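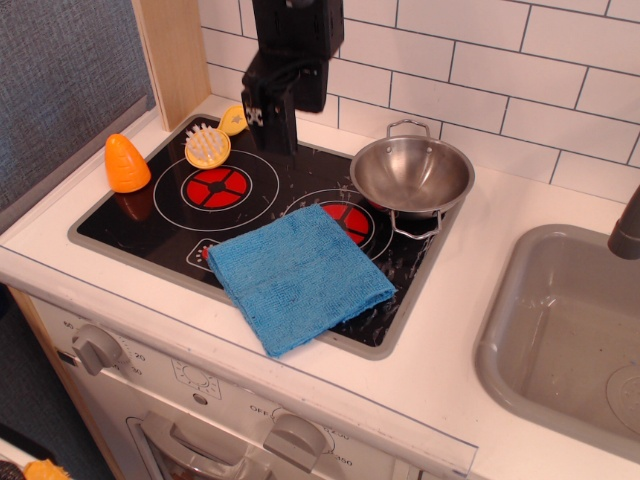 ホーム　会社情報　ニュースリリース　採用情報　お問い合わせ

株式会社Trornen、ままごと玩具の整備・再利用サービス「Ketum」の提供を開始
～保育施設および子育て支援拠点を対象に、引き取りから再納品までを一括して受託～

シェア 36　コメント 2

2021年9月8日
株式会社Trornen

株式会社Trornen(以下「当社」)は、保育施設、児童館および子育て支援拠点を対象とした玩具の整備・再利用サービス「Ketum(ケタム)」の提供を、本日より開始いたします。対象品目は、ままごと用の調理台、食器、調理器具、店舗ごっこ用の什器など、いわゆるごっこ遊びに用いられる玩具全般です。

■サービス開始の背景
ごっこ遊び用の玩具は、大型で部品点数が多く、複数の児童が同時に使用することから、施設が保有する遊具のなかでも日常の手入れに時間を要する品目とされてきました。当社が本サービスの企画にあたり、取引先の保育施設を対象に実施したアンケートでは、1,652名の職員の方から回答をいただきました。自由記述欄には「拭き掃除はできても、ねじの緩みや塗装のはがれまでは確認しきれない」「一部の部品を紛失しただけで、全体を買い替えている」「保管場所がなく、状態のよいものも処分せざるを得ない」といった声が寄せられています。

当社はこれまで、施設向け家具の販売および修繕を主たる事業としてまいりました。家具の修繕にうかがった際に玩具の補修についてもご相談をいただく機会が増えたことから、2019年より社内に担当班を設け、木部の研磨、蝶番の交換、欠品部品の製作などを個別に承ってきました。本サービスは、こうした個別対応を定額の受託業務として整理したものです。

■サービスの概要
「Ketum」は、次の2種類のプランで構成されます。

(1)整備プラン
施設が保有する玩具を当社が引き取り、点検、清掃、補修を行ったうえで返却するプランです。引き取り時に現状を記録した受領書を発行し、返却時には補修箇所と使用した塗料・接着剤の名称を記載した整備記録を添付します。補修が困難と判断した場合は、作業に着手する前に施設へご連絡し、返却または引き取り処分のいずれかをお選びいただきます。

(2)循環プラン
施設で使用しなくなった玩具を当社が買い取り、整備のうえ、別の施設に貸し出すプランです。貸出期間は3か月単位とし、期間満了時には延長、入れ替え、返却を選択できます。年度替わりに在籍児童の年齢構成が変わる施設や、開設から間もない施設でのご利用を想定しています。

いずれのプランにおいても、電池を使用する玩具、布製の人形および乳児用の玩具は対象外といたします。

■整備拠点「Prellbyワークショップ」について
本サービスの開始に合わせ、当社は埼玉県内に整備拠点「Prellbyワークショップ」を開設しました。受け入れ、分解、清掃、補修、検品の各工程を一つの建物に集約し、点検項目は36項目に統一しています。保管棚には約300点の玩具を収容でき、循環プランの貸出品は原則としてここから出荷します。

運搬業務は、Mohammed物流株式会社に委託します。同社は施設向け家具の配送において当社と取引があり、開園時間中の搬出入に際しての動線確保や、午睡の時間帯を避けた訪問時刻の調整に対応しています。

■先行利用の状況
正式な提供に先立ち、本年春より、埼玉県および千葉県の一部の保育施設に整備プランを試験的にご利用いただきました。期間中に寄せられたご意見を踏まえ、当初は一括としていた引き取りを分割でも受け付けることとしたほか、整備記録の書式を改め、職員の交代時にも引き継ぎやすいよう、次回の点検時期を一枚目の上部に記載しています。

■事業責任者のコメント
株式会社Trornen　施設サービス事業部長　エカエテ・ジブリン(Ekaette Jibrin)
「保育の現場では、玩具の状態を気にかけながらも、日々の業務のなかで修理に手が回らないというお話を数多くうかがってまいりました。扉の開閉が重くなった、引き出しが外れやすいといった小さな不具合のうちにご相談いただければ、多くは部品の交換で対応が可能です。まずは一台からお試しいただき、施設の運営に合った頻度をご一緒に検討できればと考えております。」

■今後の予定
提供地域は当面、埼玉県、千葉県および東京都の一部とします。11月には、施設職員の方を対象に、日常点検の手順と簡易な補修方法をご紹介する説明会をPrellbyワークショップで開催する予定です。開催日時および申し込み方法は、決定次第、当社ウェブサイトでお知らせいたします。神奈川県での提供については、運搬体制が整い次第、改めて発表いたします。

■料金およびお申し込み
料金は玩具の寸法および点数に応じた区分制とし、見積もりは無料です。お申し込みは、当社ウェブサイトの専用フォームまたは担当営業を通じて承ります。個人のお客様からのご依頼は、現在お受けしておりません。

■本件に関するお問い合わせ先
株式会社Trornen　施設サービス事業部　Ketum担当
受付時間：9時～17時(土日祝日および年末年始を除く)

※記載の内容は発表時点のものです。サービスの内容および提供地域は、予告なく変更となる場合があります。

前の記事　一覧に戻る　次の記事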